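# Paid participants wanted: teaching a soft gripper to pick produce

The Brunberg group at Oltis is looking for people to guide a robot arm through grocery picking tasks.
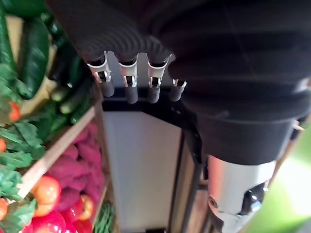 We study how much human guidance a soft gripper needs before it can pick items from mixed bins by itself. In our first round, participants recorded 1,788 picks. A policy trained on all of them did no better on cucumbers and sweet potatoes than one trained on a chosen set of 432. It did worse on leafy greens, where the picks varied a lot from person to person. The second round is meant to find out why, and for that we need people who did not take part in the first.

## What you will do

You will stand next to the arm and steer it with a handheld controller. A screen shows you the view from the wrist camera. For each pick you get the name of an item and a bin, and you bring the gripper in, close it, lift, and place the item in a tray. Some picks will fail. We keep those too, so please don't restart a pick unless the operator asks you to.

All of the produce is artificial. The bins are rearranged between blocks.

After each block you fill in a short form on which picks felt hard and what you tried. The form matters as much as the recordings - in round one we had no record of what people were thinking when they changed their grip.

## Time and pay

- Two sessions of two hours each, at least one night apart
- $400 for both sessions, paid after the second
- If you stop after the first session, you are paid half
- Sessions start at 9:00 a.m. or 1:30 p.m.

## Who can take part

You should be 18 or older, able to stand for 30 minutes at a time, and comfortable reading English on a screen. Glasses and contacts are fine. Left-handed people are very welcome; we had only three in round one. Experience with robots is not needed, but tell us if you have any, including game controllers or drones. We will sort people into groups by experience.

You can't take part if you work for Oltis or for Saron, which supplies our controllers.

## Data and safety

We record the wrist camera, arm position, gripper pressure and controller input. We do not record your face or voice. Your form answers are stored under a number. The full set, with a target of 4,000 picks across both rounds, will be released to other research groups once the paper is out.

An operator is in the room the whole time with a stop button, and you will have one as well. You can quit at any point without giving a reason.

## How to sign up

Write to Hiyori Yagi at the Brunberg group with your age, your dominant hand, and which start time suits you. Sessions run through January. Questions about the method or the earlier results go to Sobia Yousafzai, who leads the study.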